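Questions people ask me about the Larham Players' radio nights

4 min read
Print | E-mail

I run the live radio play nights at the old Ladholm hall, and I get the same questions at the door, at the shops and once in the dentist's chair. So I've written them all down. If yours is missing, drop me a line and I'll add it when I get a minute.

What is a radio night, exactly?

It's a play done the way they used to do them on the wireless. The actors stand at microphones with scripts in their hands, one person makes all the noises at a table off to the side, and you sit in the dark with a drink and listen (or watch, most people end up watching the noise table). We do two short plays with a break in the middle. Doors are at 7, we start at half past and you'll be in your car by 10 unless you stay to stack chairs, in which case bless you.

Do you write the plays yourselves?

Mostly, yes! Thandeka Fourie writes our serial, The Flokora Affair, which is up to its fifth instalment and involves a missing racehorse, a crooked bishop and a lighthouse that I have completely lost track of. I write the one-off comedies. Mine have fewer bodies in them.

Do I need to have heard the earlier episodes?

No. Kamil Šimko does a "previously on" at the top in his best newsreader voice, and he makes up at least a third of it. Thandeka has stopped correcting him. Regulars will tell you he's the favourite part of the night and I try not to take that personally.

How many people does the hall fit?

The licence says 980 for the whole building, which always gets a laugh, as that includes the paddock behind it. For radio nights we put out tables and keep it small. Book early for February, when we do the outdoor one and everybody's cousins are in town.

Can I be in it?

Please. You don't have to learn lines, that's the beauty of it - you read them off the page. Auditions are really just a cup of tea and a cold read. You do need to be 18 or over for the evening shows because of the bar, but we do a matinee with a younger cast and they are frankly better behaved than we are. If you can do accents, great. If you think you can do accents, come anyway and we'll have a gentle chat.

I'm terrified of talking in front of people. Is there anything for me?

Loads. Malou Þórarinsdóttir joined us to sell raffle tickets and told me flat out that she would never go near a microphone. She now runs the noise table and has the loudest job in the show. She still doesn't speak a word. We also need people on lights, door and soup.

How are the sound effects made?

With junk, mainly. Footsteps are a pair of my dad's work boots on a tray of gravel. Fire is cellophane. A horse is still coconut halves, and yes, we've tried other things. The creaky door is a real creaky door on a little frame and it's the one prop I'd run back into a burning building for. Prapai Chantharasri worked out a lovely thunderstorm with a sheet of roofing tin, and then did it right behind me in rehearsal without warning. I've forgiven him. If you're having a shed clean-out, think of us before you go to the tip, especially for hinges, old telephones and anything that rattles.
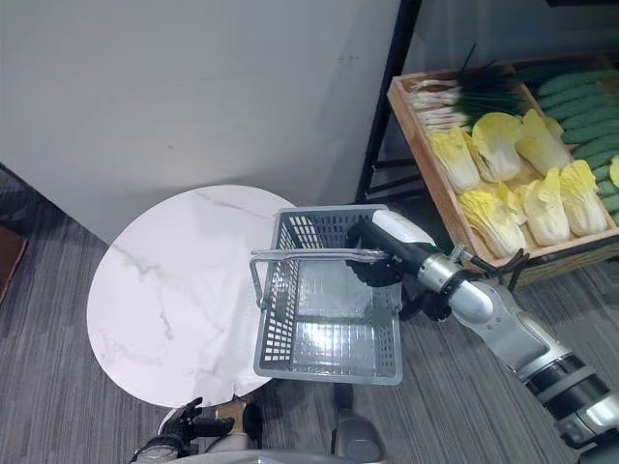 Can I bring my own food?

Yes, bring a plate or a picnic, whatever you like. Just nothing in crinkly packets, please. We had a very tender deathbed moment last season and somebody opened a bag of chips all the way through it, one careful centimetre at a time. I could have wept. Drinks have to come from the bar.

Do you record the shows?

We do, and Yến Quách tidies them up and puts them out a few weeks later. She leaves the mistakes in if they're funny, so there's a fair bit of me on there saying the wrong name.

Is there parking?

Out the front, and along the fence on the Uysal Road side. Watch the ditch!

Contact: the Larham Players, care of Ladholm hall | © Larham Players | Back to top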